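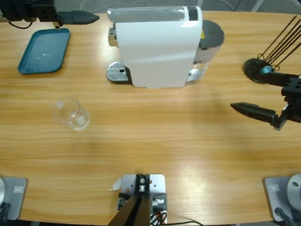 Satish Rai
Responsable des gammes hôtelières, Riritero

Plateau de courtoisie Derkska
Référence 166

Le plateau de courtoisie Derkska est destiné aux chambres d'hôtel, aux résidences de tourisme et aux salons d'accueil des établissements de santé. Il réunit sur un même support les articles mis à la disposition du client pour la préparation d'une boisson chaude. Il est commercialisé par Riritero auprès des professionnels exclusivement, soit nu, soit accompagné de ses accessoires.

Composition de la gamme

La gamme comprend trois formats : petit, pour une tasse et son nécessaire ; moyen, pour deux couverts ; grand, pour deux couverts et une bouilloire. Les trois formats partagent le même rebord relevé et les mêmes rayons d'angle. Ils s'empilent entre formats identiques uniquement. Un séparateur amovible, fourni avec les formats moyen et grand, délimite l'emplacement des sachets et du sucre. Il se retire sans outil et peut être commandé seul au titre des pièces détachées.

Les machines à café, bouilloires, tasses et consommables ne sont pas compris dans la fourniture. L'exploitant veille à ce que l'appareil retenu repose entièrement à plat, soit sur le plateau, soit sur le meuble, et que le cordon ne passe jamais sous le support.

Caractéristiques

Corps : mélamine teintée dans la masse
Finition : mate, antidérapante sur la face supérieure
Patins : quatre, en silicone, remplaçables
Charge admissible : 15 kg, uniformément répartie
Température maximale au contact : 100 °C
Usage au four à micro-ondes : interdit
Coloris : ardoise, ivoire, tilleul
Conditionnement : à l'unité ou par carton de six

Entretien

Le plateau se nettoie à l'eau tiède additionnée d'un détergent neutre. Le passage en lave-vaisselle professionnel est admis, à condition que le séparateur et les patins aient été déposés au préalable. La mélamine a été éprouvée par notre laboratoire sur 1000 cycles de lavage, sans altération du coloris. Les poudres abrasives, les éponges métalliques et les produits chlorés sont proscrits. Les traces de thé et de café anciennes se traitent au bicarbonate, appliqué en pâte, puis rincé abondamment.

Il est recommandé aux services d'étage de prévoir une rotation des plateaux et de ne pas remettre en chambre une pièce encore humide. Une pièce rayée en profondeur ou fendue doit être retirée du service. 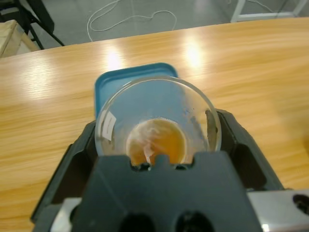
Birger Sjögren : Nous utilisons le format moyen depuis le mois de juin dans l'ensemble de nos chambres doubles. Le rebord tient bien en main et les gouvernantes apprécient de pouvoir transporter plusieurs plateaux à la fois. Je regrette en revanche que le séparateur ne soit pas proposé pour le petit format, où les sachets se mélangent. Les patins se décollent également lorsqu'on oublie de les retirer avant le lavage ; un rappel gravé sous la pièce serait utile.

Réponse de Riritero : Nous vous remercions de ces observations. Un séparateur adapté au petit format est à l'étude. Les patins de remplacement sont disponibles par sachet de quatre, sous la même référence que le plateau, suivie de la lettre P.

Personnalisation

Un marquage au nom ou à l'emblème de l'établissement peut être réalisé sur le rebord ou au centre du plateau. Il est exécuté avant la couche de finition, dans l'atelier Olaniyan, et ne peut être apposé sur des pièces déjà livrées. La commande minimale pour une série marquée est de 100 pièces, tous formats confondus. Un bon à tirer est adressé au client ; la fabrication n'est engagée qu'après son retour signé.

Garantie et commandes

La garantie couvre pendant deux ans les défauts de matière et de fabrication. Elle ne s'étend ni aux chocs, ni aux rayures, ni aux dommages résultant d'un entretien non conforme à la présente page. Toute réclamation doit mentionner le numéro de lot figurant sous le plateau.

Les demandes de devis sont reçues par Asabe Obi, service des collectivités. Les livraisons sont assurées par Norkon, sur rendez-vous, entre 8 h et 16 h. Les réserves éventuelles sont à porter sur le bordereau au moment de la réception.

Produits associés : boîte à sachets Derkska, porte-cuillères Derkska, patins de remplacement 166 P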